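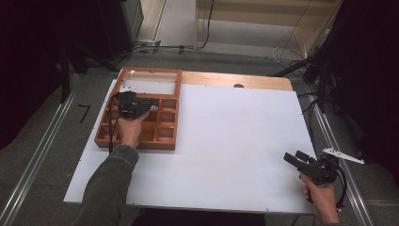
Wooden compartment tray on the work surface, with a hand-held gripper in each hand.

Siliņa Seed Store: progress report to the Havance Fund
Prepared by Laimutė Lukoševičius, 22nd October

1. Period covered
The report covers work since the May instalment. The drying room is in use. The cold room is finished apart from the door seal, which has been reordered from Pedow.

2. Collections
Seed from 11 native grassland species was gathered at the Arow meadows. Nine of these reached the minimum quantity of 1,000 clean seeds. The other two, both vetches, were cut back by a late frost and will be collected again next summer.

3. Drying and storage
All lots were held at 15 degrees and 15 per cent relative humidity until their moisture content was stable. Small-seeded lots reached this point well ahead of the vetches. Packets are sealed in foil and labelled with lot number, site and date of collection. Paper copies of the labels are kept separately in the office.

4. Germination tests
Tests have been completed on six lots. Four passed the 90 per cent threshold set in the agreement. Yellow rattle did not – it needs a long cold spell before sowing, and the first test was stopped too early. The test is being repeated with a longer chilling period. The cause of the low figure for quaking grass is not yet known.

5. Spending
Spending is within budget under all headings except transport, where van hire cost more than planned. We ask for permission to move the unspent part of the printing budget to cover the difference.

6. Next period
Remaining tests will be run over the winter. Duplicate packets will be sent to the second store once the cold room door has been fitted and the temperature log shows no faults.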